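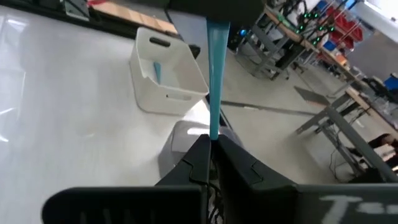 Cukico finger set, stepped profile, closed on a teal tapered piece

Cukico Stepped Fingers, pair
For parallel grippers. Sold by Stadwood.

The notch on the inner face gives thick, rounded handles a place to sit. Thin metal handles are picked up with the tips. We tried the fingers on spoons, scissors and other utensils, sorting them into bins.

Price per pair: $86
Cycles before first pad check: 600
Warranty: 2 years
In the box: 2 fingers, screws, hex key

Spoons lying flat on a glossy top are the harder test. Set the closing height with the arm at rest, then lower in small steps until the tips just clear the surface. Overlapping spoons should be approached from the handle end.

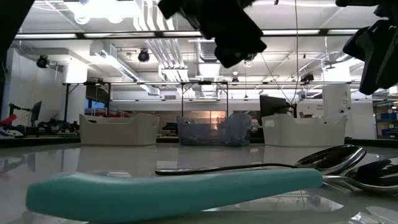 Ngân Khổng wrote that the Bramari fingers held thin handles just as well for her, but let soft ones twist, and asked whether the Cukico set fits the same mount. It does, with the Cao adapter plate, sold separately.

For two-arm benches, order one pair per arm. Keep the wrist camera cable slack enough for a full turn of the wrist.

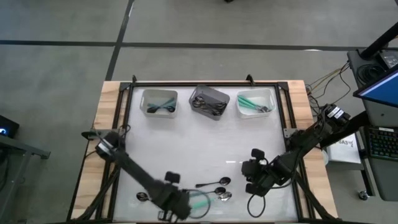
Two-arm bench with three bins and spoons on the work surface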